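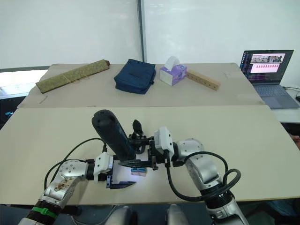 ## Cable slack and finger alignment on the two-arm cell

The Tallport cell came back into use in July after a long gap, and the first job was a proper check of both arms. I have now done the same check often enough to write it down. The date on my current log sheet is 14 November 2023.

I start with the cables. Each arm needs enough slack for the wrist to turn through its full range without pulling on a connector, and any more than that will catch on something. The right arm carries a thick black cable in a big loop that curls back on itself. I run the wrist to both end stops at low speed and watch the loop. If it tightens at either end, I free the clamp, feed a little through and try again. The left arm has its cables looped up towards the gripper, and there the thing to look for is rubbing where they pass the joints.

Next, the fingers. The two grippers are different and so are their faults. The dark navy fingers on the left hold their setting well. The flat black ones on the right drift, and the bracket bolts are the usual reason. I mark each bolt head with a paint pen after tightening. Any mark out of line gets the bolt taken out, cleaned and refitted.

For alignment I put a small item on the near board and bring both grippers in over it. A blue-and-pink clip does well for this. It is small enough to show up an error of 2 mm between the arms, which a larger block would hide. The spare items stay on the far board, clear of the arms.

The cycle test comes last. Stato, our logging script, runs 1,000 open-and-close moves per gripper and records the motor current for each. The last run on the right side stopped at 782 with a current warning. I found grit in the slide, wiped it out, put on fresh grease and started again from zero. The second run finished with almost no change in current from start to end.

Wiping down the joint housings takes 20 minutes and can be left until the end. Old brown marks on the lower left housing have not shifted with anything I have tried.

Still to do: a second clamp for the right-hand cable, and a new set of finger pads.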